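Riker releases Pemeo 2, planning software for two-arm sorting of electronic parts

8/24/23 — Riker has released Pemeo 2, a new version of its perception and planning software for robot cells that handle small electronic parts. It is available now to existing licence holders and will go on general sale through Durell, the company's distributor.

Pemeo takes in views from a fixed camera over the workspace and from a camera at each gripper. Earlier versions planned each arm separately. The new release plans both together, so that two arms can work from the same tray without one waiting for the other to clear the area.

Circuit boards are a particular concern. They often carry tall parts on one face, and the planner now looks for a grip that keeps the fingers clear of them while the board is held. 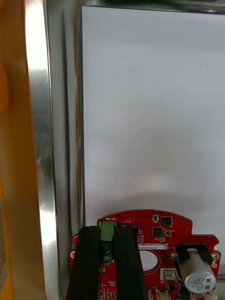

Loose parts and wiring

The second main change is in how the software deals with wires. Pemeo 2 treats a harness as a flexible object with a connector at one or both ends, and chooses a grasp point from its shape on the tray. Parts can be laid out in any position, provided they do not overlap.

A typical layout has a shared steel tray between the arms and a pair of bins on each side. 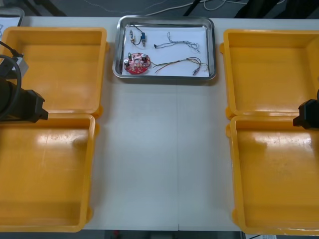
Bin assignments are set in a plain text file and can be changed without restarting the cell. If the software cannot identify a part with enough confidence, it leaves it in the tray and flags it to the operator.

The part library has grown to 881 entries, 130 of them new in this release. Users can add their own by recording a short set of views from the gripper camera.

Pemeo 2 has been on trial at Calimlim, an electronics recycling firm, since May. Riker said the trial led to 87 fixes, most of them in grasp planning — the full list is in the release notes.

The upgrade is free to customers with a current support contract. Trial licences can be requested from Riker or Durell.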